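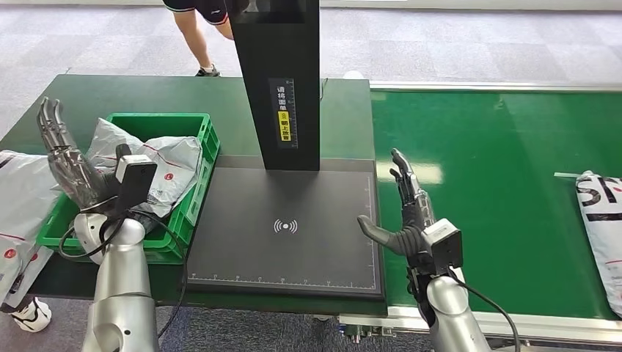 Two-handed parcel cell: policy keeps hovering over the scan platform. Planner or perception?

Posted by tallyho_motion in Control and Planning

We run a learned policy on a two-armed cell that takes parcels from a green crate, puts them on the scan platform with the label up, then moves them to the conveyor. It does well with stiff boxes. With soft mailer bags it lifts one hand by the platform and waits there. Our supplier says it needs more training data. I've heard that about every fault since May and I'm not convinced.

Software is Drellura for motion planning, with our own wrapper passing it targets from the policy. Wrist views go in along with the head view. The policy sends targets in chunks of 50 steps and we run 20 of them before asking for the next lot.

View from one wrist during a run:
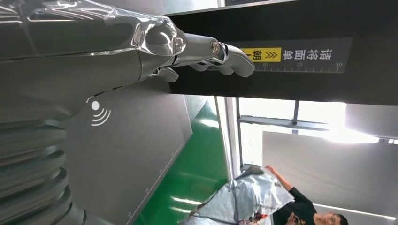 Wrist view, hand in front of the ruler on the sign, mailer bag lower right.

What I'd like to know is whether anyone has shown that more data fixes this, as opposed to having been told so.

Marius Husar

Before you pay for anything, log the raw targets next to what the planner accepted. If the policy is asking for a move and the planner is quietly throwing it out, no amount of data will help. We had the same hovering on our cell. It was our collision margin around the scanner column, which somebody had set wide and left. Every approach with a floppy item came out as "too close", and the wrapper just repeated the last good pose without raising an error.

Also look at that wrist view again. A shiny chrome arm takes up a good part of it and there's a bright window washing out the detail. I wouldn't trust any perception score measured with the blinds down. Cover the wrist input, run the same crate, and see if anything changes. On ours it changed nothing, so I stopped believing the claims made for it.

jimano_fan2

Just switch to Jimano, it handles bags fine. Turlow is ok too.

gantry_gwen

Handles bags fine according to whom? I tried Jimano and the demo bags were all full and flat.

To the original poster: running 20 out of 50 is a long time to go blind with something that crumples. Drop it to 3 and watch whether the hand still stalls. It will be jerky, but you're only testing. If it stalls in the same place, I'd go with Marius and check the margin. If it stalls somewhere else each time, your supplier may have half a point, though I'd still ask them for the failure logs.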